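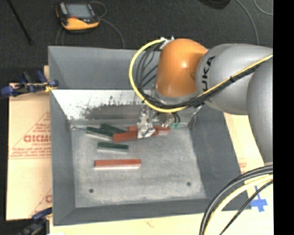

3 min read

Wednesday, November 14, 2018

Got home at seven. Dishes from last night still in the sink, which is how most of my thinking about robots gets done lately, standing there with a sponge.

Spent the day at the Makhubela shop again. The job on the arm right now is blocks. Three red, three dark green, all in the grey bin, and the arm has to go in and take hold of one. That's the chore. When I told my sister over the phone she was quiet for a second and then asked if it could fold towels yet. No, it can't fold towels.

I keep trying to work out why blocks in a bin feel harder to me than they sound. A single block out in the open is easy to think about. You know which way it points, you come down on it and close the fingers. A block near the back wall with green ones lying at angles beside it is a different matter. The wrist has to fit inside the bin, and so does everything hanging off the wrist. I worry about the cables more than the fingers. The yellow one swings out in a big loop and I find myself watching that instead of the gripper.

Today's count for the log: 200 tries, 73 of them written down as misses. I did the misses by hand on the clipboard. A miss can be a slip, or the fingers coming down on top of a block, or a pick that brings a neighbor along with it. I lumped them together this morning and regretted it by lunch, so from try 31 on I used separate columns. The first thirty will have to stay lumped.

The back wall of the bin has a bright scraped band on it with a dark smudge in the middle. I'd stopped noticing it until today. I want to ask about swapping the bin before the end of the month, or at least putting the scuffs in the notes.

Lunch was the soup from Osa, too salty, and I read the Drarnard newsletter while I ate. They had a long piece about home robots. It said a machine that does the laundry, clears the table and empties the dishwasher is a few years out. They've been saying a few years since I started reading it. I don't think the writer is lying. I think they're picturing the arm, and the arm is the good part. It goes where you send it all day and doesn't complain. What's missing is the part that looks into a sink with a fork under a bowl under a pan and knows what to move first.

On the shop side I'm more hopeful. If somebody will set the parts out the same way every time, the work can be handed over now. If the parts come in a heap, then it depends on the heap. Six blocks is a small heap and we're still arguing with it.

There was a call with Gritix at three about their gripper fingers. They want to send a softer pair. The price is 329 for the set, and I said I'd pass it on. I doubt soft fingers help when the trouble is getting in between things, but I'd be glad to be wrong.

Tomorrow: new log sheet with the columns printed on it, and decide whether a pick counts if the block gets dropped back in the bin. I say no. I'll probably be outvoted.

Did the dishes after I wrote the first half of this — took eleven minutes, including the pan. Found the small measuring spoon at the bottom, under everything, by feel. Going to bed.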